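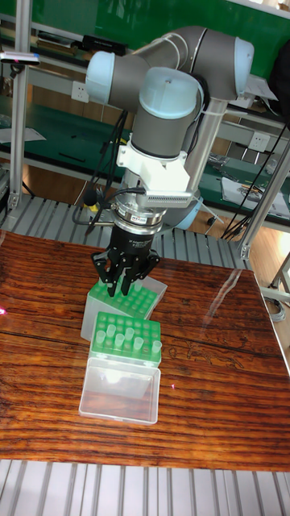

Hélène Poirier wrote in after the March issue to say that a two-finger parallel gripper would do the same work for less money, and that three fingers on a round tube only add joints to go wrong. Said Younis disagreed by return, on the grounds that a parallel pair has to be lined up with the gap between neighbouring tubes and a three-finger hand centres the tube by itself. Both points are fair, and the trial at Stitton was set up to put figures to them.

The task is dull on purpose. The arm takes a tube from one rack and places it in another, then returns it, until a fault stops the run or the batch is finished. Each gripper was given 2,000 transfers under the same controller settings, with the same tool centre point procedure and the same approach height. Racks were put down by hand at the start of each batch and were not clamped. Anyone receiving racks from a trolley will know that they rarely arrive square to anything.

A fault was logged when a tube was dropped, when the fingers touched a neighbour hard enough to trip the force limit, or when the tube stopped short of the bottom of its hole. Retries were switched off.

The two-finger gripper was quicker to close and much quicker to set up. Its faults came in clusters. Once a rack sat at an angle to the jaws, every tube with a close neighbour was at risk, and the same few holes came up again and again in the log. Rotating the wrist to suit each rack cured most of this, but the rotation had to come from somewhere, and in our case that meant a camera pass before every batch.

The three-finger gripper was more forgiving of position and less so of crowding. It needs room on three sides. With tubes in scattered holes it worked steadily; in a fully loaded rack the third finger had nowhere to go, and we had to narrow the opening until the advantage in centring was nearly lost. Arsen Antoniuk also found that the fingertip pads needed re-seating more often than the handbook suggests. A worn pad shows up first as a tube that leans on release.

Cable routing cost more time than either gripper. The first layout pulled on the connector whenever the wrist turned past its mid position, and the controller reported this as a communications error with no further detail. A longer service loop ended the errors. The loop must be checked against the lowest approach height, with the arm at full reach, before any unattended run.

Vumetach, the logging script used at Darnum, now records finger current at contact as well as at full grip. The newer version is the one to use if you intend to compare results with ours. The older one rounds the contact value and will hide a soft collision.

Fully loaded racks will be repeated with slimmer fingertips, which Maëlle Li is drawing up. Tubes with caps have not been tried. Readers with capped tubes and a parallel gripper are asked to send their closing force and jaw width to Styliani Raptis, with the tube diameter stated.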